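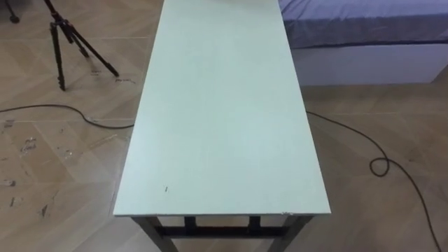 *Page last changed: September, 4:50 p.m.*

**Wungate sets aside money for two robot arms, tables come first**

The training center at Wungate will buy two robot arms for its home-care course, but the order will wait until the work tables and the floor plan are decided. Jennylyn Yap, who keeps the equipment budget, gave this news to staff in September. The arms will be used in the practice bedroom, where students learn to prepare a room, fold linen and set out the things a patient needs during the day.

The plan was first written as a simple purchase. The center wanted to choose a model, pay for it and put it on a table that it already has. After a visit by the supplier, Pirker, the plan became longer. The arms are not so heavy, but they pull on the table when they move fast, and the clamp needs a straight and healthy edge to hold on to.

The table now in the practice bedroom has a dark metal frame and a pale top, with a bar between the front legs. The top is worn away at one front corner. Teodoro Agbayani, who teaches the course, asked that no clamp is placed near this corner. He would prefer to keep the frame and change only the top.

"The frame is good and I know it," he said. "If we buy a complete new table, we pay again for legs."

Pirker has offered a thicker top, cut to size and already drilled. A second offer, from the workshop in Dimaculangan, is cheaper but without the holes, so the center would have to do the drilling by itself. Both offers are still open and the choice will be made together with the order for the arms.

**Cables and floor space**

A separate line in the budget is for cables. At present they lie directly on the floor on both sides of the table, and one of them makes a loose loop on the right. For a small trial this is acceptable. For a class of 12 students it is not, and the safety rules of the center ask for a cover on every cable that crosses a walking path. Fulgencio Peñalver has measured the paths and asks for floor covers on both sides, plus one power point closer to the table. The power point is the slowest part, as it needs an electrician and the room must be closed for two mornings.

The bed stays in the room. Some of the staff had proposed to take it out and win space for a second table, but Mr. Agbayani was against it. The students should learn to work with the arm near a bed, he said, and not in a room that looks like a factory. The second arm will therefore stand on the same table as the first one, if the new top is wide enough, or otherwise in the room next door.

Tripods will also be bought new. The black one beside the table remains in use, and the budget has money for 2 more of the same height. The exact positions on the floor will be marked with tape, so that every group can begin from the same arrangement.

**What is paid, and when**

The money is divided in two parts. The first part covers the table top, the cable covers, the power point and the tripods. The second part covers the arms, the grippers and a service contract with Pirker. If the first part is not finished, the second part can not be released – this rule was added by Ms. Yap after another department received a machine and kept it for a long time in its box.

The course hours are also counted in the plan. The center wants to give 165 hours of practice with the arms in the first year, and 50 of these are kept for teachers, who have to learn the equipment before the students do. Trinidad Ambrosio, who prepares the timetable, said that the teacher hours can start with one arm only.

"It is better to start small and on time," she said. "I can move hours, but I can not move them every week."

Spare parts were discussed for longer than the arms. Jomar Catacutan, the technician, asked for one extra set of gripper fingers for each arm and for a small reserve of screws and clamps. He explained that fingers are the part which students break first, and that an order from the supplier takes several weeks. His request was accepted, with the condition that the parts are kept in a locked cupboard and written in a list.

The center also compared the purchase with a rental from Marutis. The rental was cheaper for the first year and more expensive after it, and the rented arms could not be clamped to a table with a drilled top. For these reasons the rental was put aside, but Marutis may still give a short course for the teachers.

Staff who want to see the floor plan can find it with Mr. Peñalver, in the office beside the practice bedroom. Remarks about the position of the table should be given to him in writing before the top is ordered.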